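Leave the cell alone for one morning a week
Opinion, by Lino Marras
27 December 2022

Writing this fast, between the holiday and the next shift, so excuse the state of it.

My argument is simple. A two-arm cell that sorts fruit and veg into a basket all day needs a boring morning every week where it doesn't pick anything up. Most places won't give it one. They'll give it a new gripper, a new controller, a consultant. Not a morning.

The cell I look after at Ginusbridge has two black arms facing each other over a timber table, a wire basket on a round grey mat in the middle, produce all over. Grapes, peppers, a cucumber.

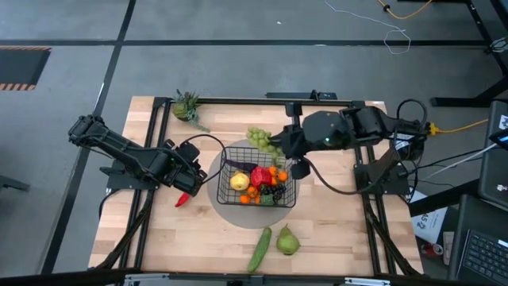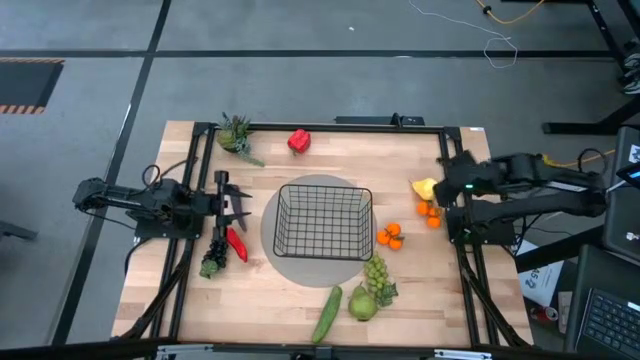
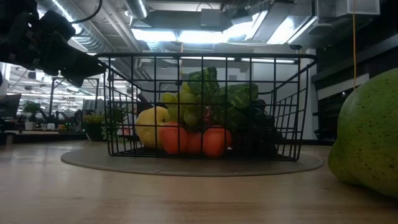

I've had the care of it since September. Before that it belonged to everybody, so when the left arm started stopping short of the basket there were five opinions and no notebook. One bloke retuned it. Another bloke put the tuning back. Somebody moved the mat. Nobody wrote down where the mat had been.

So that was my first fight, the mat. I wanted its position marked. I was told the cell had to cope with variation, the whole point was variation, and if I nailed everything down I'd be cheating. Fair enough as far as it goes. But there's variation you choose and variation that creeps in while you're at lunch, and if you can't tell the two apart you've learnt nothing from either. I don't mind the basket being moved 30 mm to the left. I mind not knowing.

We settled on pencil. Two short pencil marks on the timber, redrawn at each morning check. If the mat's off them, someone either meant it, and it's in the notebook, or they didn't, and it goes back.

Now cables. I'd put cables ahead of everything else on the sheet and I'd do it in any shop in the country. Joints wear slow. Cables go all at once and they go in the one spot you can't see, usually just behind a connector, and they go intermittently first, which is the cruel bit. You get a gripper that drops out for half a second and comes back. The log says comms fault. You restart. Fine for two days. Then again. People will swap software for a week before they'll put a hand on a cable.

What I do is dull. Power off, arm moved by hand through the whole of its reach, slowly, other hand resting on the loop. You're feeling for where it goes tight. Too short and it tugs at the connector every time the wrist turns. Too long and it drags across the table and takes the produce with it, or hooks the basket rim. There is a right length and it's never the length it came with. I've been told a loop looks untidy. Good. A tidy cable on a moving arm is a cable under tension, and I will go on saying so until I retire.

The people at Mancuso, who sold us the frame and came out once to look at it, wanted everything tied down hard to the rails. I let them do it on one side. Thirteen days, it lasted. Thirteen! The outer jacket had split right at the tie. Not their fault exactly, they build frames and the frame is very good, dead square, hasn't shifted. But they don't run the arm. The person who ties the cable should have to stand there while it moves.

Fingers next. Gripper fingers get dirty, even on toy fruit, even in a room you'd call clean. There's a film. You wipe them and the cloth comes away grey and you think, well, that's been on there how long. Grapes are the worst for showing it up. A bunch of grapes will slip on a film that a pear won't even notice, so I use the grapes as my test. Clean the fingers, pick up the grapes, hold them over the basket, count to ten. If they slide, clean again or change the pads. Doesn't need a spreadsheet.

Same with the basket by the way. A wire basket is an awful thing to put in front of a robot, which is why it's a decent thing to put in front of a robot. Thin rods, gaps you see straight through, a rim that a finger can catch on. And rims bend. You set down on one a little hard and it's a couple of millimetres out and you'd never see it from standing height. I lay a steel rule along the rim every check. Bent basket goes in the cupboard, new one comes out, the date goes in the book. Before, we'd been running on a bent one and blaming calibration. All that recalibrating. Recalibrating to a bent basket.

Which brings me to calibration, and here's where I'll lose some readers. I think we calibrate too much. It's become the thing you do when you don't want to look. Arm's missing, recalibrate. Grip's high, recalibrate. It feels like work, there's a progress bar. And every time, you bury whatever was wrong under a fresh set of numbers, so when the loose bolt finally lets go you've got no history that points at it. My rule, and it's taped up where people have to read it: bolts, cables, fingers, basket, mat, then calibration. In that order. If you haven't done the first five don't touch the sixth.

The base bolts take four minutes. I have timed it. Both plates, torque wrench, paint pen across each head so you can see a turn at a glance. I found one finger-loose the first week. Finger loose! With an arm on it. The log for that arm had 3,348 cycles on it from the last time anyone had signed for those bolts, and nobody could say whether the signature meant they'd been tightened or just looked at. I changed the sheet after that. It doesn't say "bolts checked" any more, it says what the wrench was set to and who held it.

I can hear the objection because I've had it from management at Nevora, where I was before, and it's the same everywhere. A morning a week is a lot of picks. Yes it is. I've done the sum and so have they. What never makes it into the sum is the half-second dropouts, the restarts, the afternoon with three people around a screen, the batch of runs you have to chuck because the mat had wandered and you can't say when. Those don't get called downtime. The cell was "up". It just wasn't doing anything you could use.

At Nevora they put in a monitoring package, Redidis, to tell them when the cell wanted looking at. I've nothing against it. It drew a lovely graph of motor current. It could tell you a joint was working harder than last month. It couldn't tell you that the reason was a cable pulling on the wrist, and by the time the graph had a bump in it I'd already have felt it with my hand. A graph is handy if somebody goes and looks. What happened there was that the graph became the looking, and the hands on time went from weekly to whenever it turned amber. It turned amber twice. Both times it was well past amber.

The other objection is better. It's that a check done by one careful person is a check that leaves when he does. I accept that one. It bothers me. My answer so far is that I don't do it alone, ever. Two people, one calls it and one does it, swap the next week. The new starter calls first, so she has to read each line out loud and see what it means on the metal. By the third go she was telling me I'd skipped the rear rail. I had.

And keep the sheet short. Ours is one side of paper. I've seen a maintenance schedule that ran to 30 pages and I'd bet my wages nobody on that floor had got past the contents. A long one gets ticked. A short one gets done. If a line hasn't caught anything in a year, argue about it, and if you can't win the argument take it off. I took off wiping the outside of the arm housings. Looks nice for visitors, does nothing for the arm.

One more and then I have to go, there's a wrist connector waiting for me. Spare parts. Two gripper cables and a set of finger pads, on a hook, at the cell. Not in stores. Not on order. If the spare is a form and a wait then people will nurse the bad cable along, they'll tape it, they'll lean it over to one side so it behaves, and you'll find out about the tape when it's been on there a month. I've pulled tape off that had tape under it. Put the spare within arm's reach and they'll change it in ten minutes and tell you afterwards.

So give the thing its morning. Ours is before anybody's had time to start a run, coffee allowed but not on the table, power off till the wrench work is finished and both people have said so out loud. Some weeks we find something. Last two weeks we found nothing, and I was asked if we could skip the next. No.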